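Facilities Help Desk > Furniture and Fittings > Closed requests

Ticket 768: Brown table mat creeping and lifting at the front lip
Site: Stevley, demonstration kitchen
Raised by: Shuzhen Shao
Priority: Normal
Status: Closed 26 March 2023

Reported fault

The brown mat on the white table does not stay where it is put. Over a working day it creeps toward the front and the front edge begins to curl. Bowls set near the curl rock when touched. The mat was supplied by Billora in December and has been on the table ever since. It was wiped down daily with the general kitchen spray. No change of table, no change of room.

Requester has tried turning the mat end for end. The creep continued in the same direction, toward the front.

First response

Asked requester to check the table for level, front to back and side to side. Result: level side to side, low at the front by 3 mm. Asked for the mat to be lifted and the underside felt by hand. Requester reports a slick film on the underside, heaviest along the front, and the same film on the tabletop.

Two probable causes, then: slope and residue. Slope alone should not move a mat of this weight. Advised cleaning first and levelling second, so that the effect of each could be seen separately.

Step 1 - Cleaning

Mat removed and laid face down on the floor. Underside washed with warm water and a small amount of dish detergent, rinsed twice, dried flat for 11 hours. Tabletop washed the same way and dried with a cotton cloth. General kitchen spray withdrawn from use on this table. The label states that it leaves a protective finish, and that finish matches the film described.

Mat relaid. Creep over the next working day was much reduced but could still be measured against a pencil mark at the left border. Curl unchanged.

Step 2 - Levelling

Front feet wound out until the level read true. No creep measured after this. Curl still present at the front, slightly worse at the right corner.

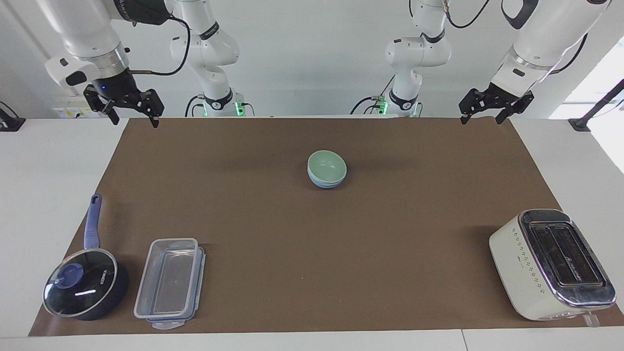 Mat position was the next item checked. The install sheet asks for a border of bare tabletop on all sides so the edge is supported and nothing catches it. There is white showing at the left, the right and along the bottom, so the mat is not overhanging. The toaster sits at the front right, with the saucepan and the plastic food container at the front left and the stacked bowls near the centre. Requester confirmed the toaster is normally run in that spot. Advised that it be used on the side bench in future and brought back to the mat only when cold, as repeated heating is a known cause of curl in this material.

Step 3 - Flattening

Mat rolled against the curl, held for one night, then laid flat under two chopping boards along the front edge for a second night. Curl gone at the left and middle. A slight lift remained at the right corner and was gone after a third night under the boards.

Parts

Replacement mat quoted by the Cadville store at short notice. Not ordered. Adhesive corner tabs (Xue, clear) were offered and declined - requester prefers to be able to lift the mat for cleaning.

Outcome

No creep, no curl. Requester agrees to close. Reopen under the same number if the corner lifts again, and note where the toaster has been used.

Recent requests in this category
Bench drawer will not close fully, Stevley
Table feet missing locking nuts, Cadville
800 mm shelf bowing under crockery
Tap handle loose after washer change
Cleaning products approved for coated tabletops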